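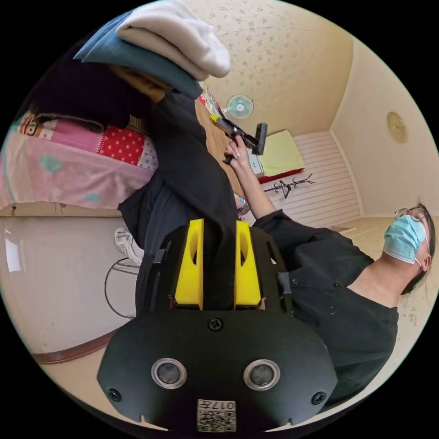
Folding is a waste of time, one reader from Collwood wrote to us in July, and grown-ups only say it matters so that kids will do it. My shirts end up on me either way.

Good point, and we like a reader who doesn't believe everything. So let's check what people say about folding clothes and making up a bed, and see how much of it holds up.

Does folding really stop wrinkles?

Partly. Cloth is made of threads, and threads are made of tiny fibers. When you squash a shirt into a ball, the fibers bend sharply in lots of places. Leave it that way and the bends start to stay put - that's a wrinkle. A folded shirt has bends too, just fewer of them, and they're in straight lines.

So folding doesn't get rid of wrinkles. It moves them to places where you don't mind them so much. A thick sweater hardly cares what you do to it. A thin cotton shirt cares a lot. Anyone who tells you everything must be folded has probably never looked closely at a sock.

Does it save space?

This claim is better. A messy pile has air trapped in all its loops and bumps. Press the cloth flat and some of that air goes out. But the Conavon storage box we tried came with a leaflet promising "twice the room in your drawer," and we don't buy it. The drawer was the same size when we finished. We could see what was in it, though, and that was worth something.

What about dark clothes and light clothes?

Some people sort their piles by color. It looks nice. It does nothing for the cloth once it's clean and dry. The place where color can matter is the wash, when dye from a new dark shirt may leak into the water.

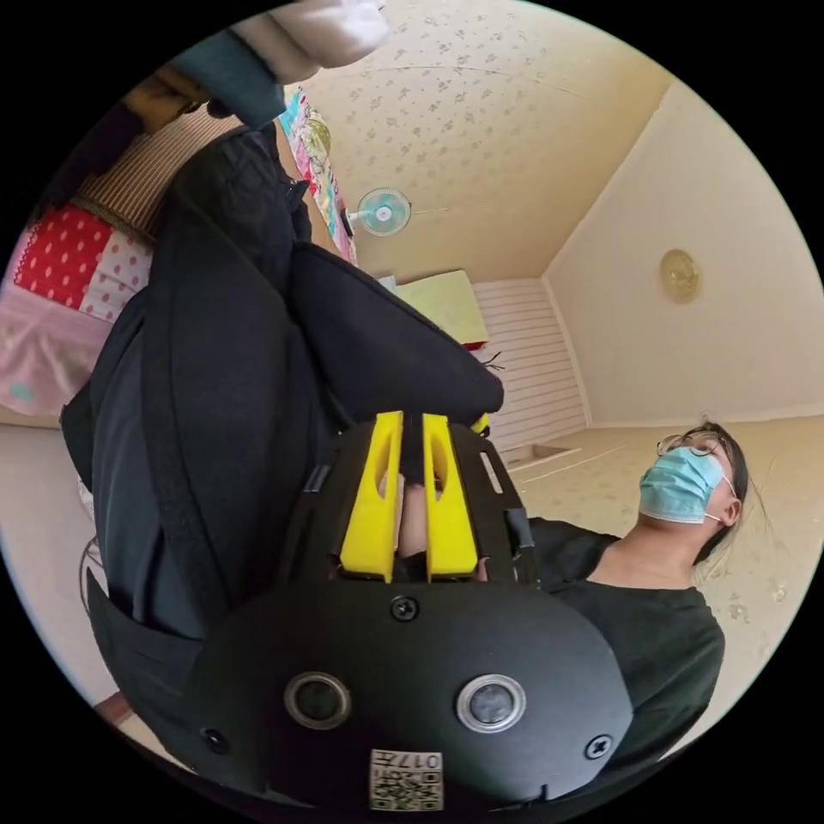 Dark fabric up close, and polka dots on red and on pink behind it.

Are woven mats really cooler?

In hot places, many people sleep on a mat woven from bamboo. The Riedl catalog says its mats "create cold." They can't. A mat has no motor and no ice in it, and if you leave it in a warm room it will be just as warm as the room.

Still, people aren't making it up when they say it feels better. A fluffy blanket holds still air next to your skin, and still air keeps heat in. A mat is flat and firm, so there's less fluff to trap the heat you make.

A fan works in a similar sneaky way. It doesn't cool the air at all. It pushes air past you, which carries away heat and helps sweat dry. Blowing on an empty room, it's only using up electricity. 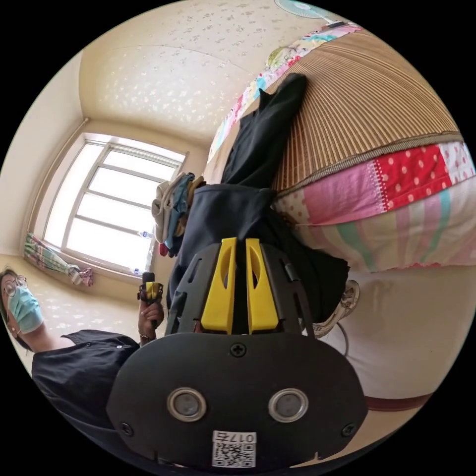 Try it yourself

You need two old cotton T-shirts of the same kind, both clean and dry. Ask before you take them.

1. Scrunch one into a ball. Fold the other flat.
2. Put both in a drawer and leave them alone for 13 days.
3. Take them out and hang them side by side.
4. Wait one more day and look again.

Did the wrinkles in the balled-up shirt drop out by themselves? If they did, our Collwood reader gets a point. One test with two shirts doesn't prove much, so try it again with different cloth before you tell anyone you've solved it.

Filed under: Is That So? > Around the House
Last updated: Oct 4, 2018
Contact Rudeo Kids | © Rudeo | Back to top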